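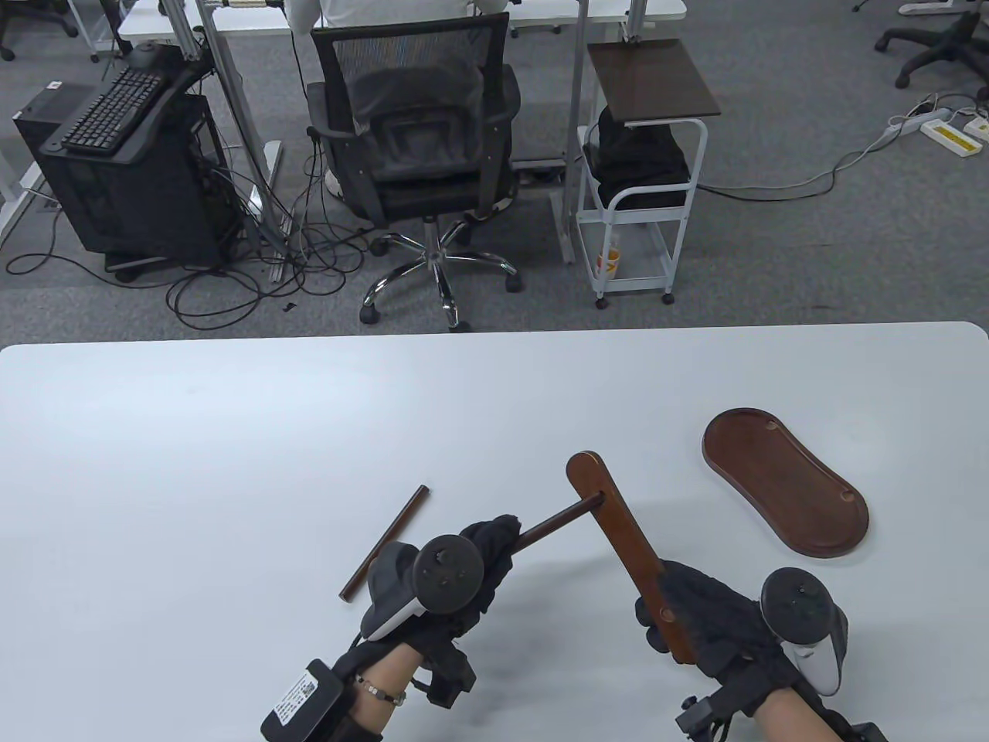 How Does a Robot Learn to Build Things?

E-mail this page | Print this page

Think about the last time you put something together. Maybe it was a toy, or a shelf, or a model airplane with far too many stickers. Your hands knew a lot of things you never said out loud, like how hard to squeeze and which way to turn a piece until it slid in. A robot's hands don't know any of that until somebody gives them the right software, and software is just a long, careful set of instructions that a computer can follow.

My name is Noreen Rajput, and I help write a program called Jakab. Its job is to take the way people move and turn it into something a robot can practice. I love this job, and I'm going to try to tell you how it works without using too many big words (there will be a few, sorry!).

Step one: Where are the hands?

The first thing Jakab needs to know is where a person's hands are at every moment. People wear gloves with tracking controllers on them, the kind you may have seen with virtual reality games. The controllers tell the computer where each hand is and which way it is tilted. So if you reach forward, twist your wrist and pull back, the computer gets a long list of numbers that says just that.

One short recording can fill 2,484 lines in our file. That is a lot of lines for one small job! My friend Areeba Khokhar wrote the part that draws them as a curvy path on the screen, and it looks a bit like a fly buzzing around a kitchen.

Step two: What are the hands touching?

A path by itself isn't enough. If I told you "move your hand up, then left," you wouldn't know whether I was painting a wall or waving at a bus. The software needs pictures too, and it needs to find the important things in them. We call this perception, and it means making sense of what a camera sees.

That is hard when the camera is very close. A little wooden stand on a table can look enormous, with its posts leaning over like trees, while the rest of the room sits behind it with its desks and shelves and ceiling lights. You would know right away which part was the stand. A computer has to learn it, one picture after another, until it can say "this bit is wood I care about, and that bit is a lamp far away."
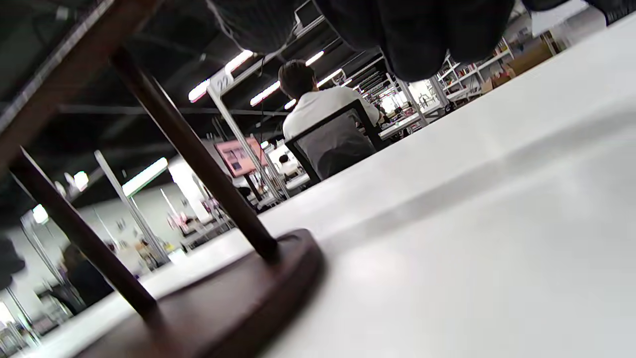

Step three: Making a plan

Now comes my favorite part, which is called planning. A plan is a list of small moves in an order that makes sense. You can't put the roof on a dollhouse before the walls are up, and a robot has to work that out too. Jakab looks at the recordings and tries to cut them into pieces – pick up, line up, push in, let go – and then it looks for the order people use most.

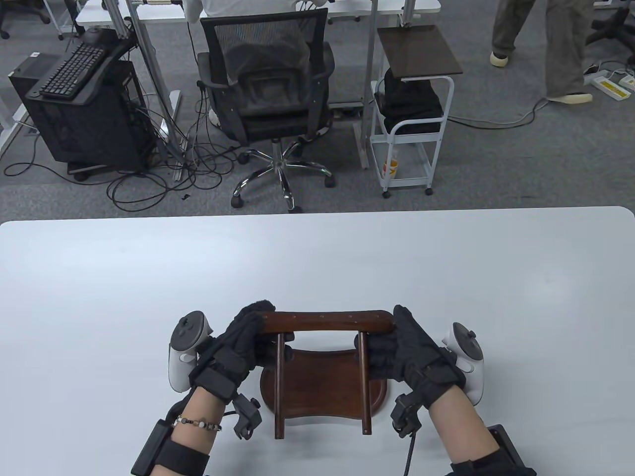
Planning for two hands is trickier than planning for one, and it took us a long while to get it right. Each hand has its own path, but the paths have to agree with each other. Look at how the gloved hands hold the two ends of the stand's top bar, one on the left and one on the right. If a robot lifted its left hand and forgot about the right one, the whole stand would tip over sideways. So our planner treats the two hands like partners carrying a couch, and it checks again and again that neither one is rushing ahead.

Step four: Try, miss, try again

After that, the robot gets to practice, first inside a pretend world on the computer, where a dropped piece can't roll under anybody's desk. One of our first plans missed the hole 119 times in a row. Fouzia Khattak, who looks after the pretend world, kept a paper tally on her wall and drew a tiny frowning face beside it. Then we fixed one wrong number, and the next try went in.

Something to try at home

Ask a grown-up or a friend to be your robot. Write 7 instructions for stacking three blocks, and have them do only what the paper says, and nothing else. You will probably find that you left something out, like "open your hand first." Fix your list and try again. When you do that, you are debugging, and it's the very same thing I do most afternoons.

We use cookies to remember your reading settings. OK | Learn more

Contact | Copyright Pirell Young Readers | Back to top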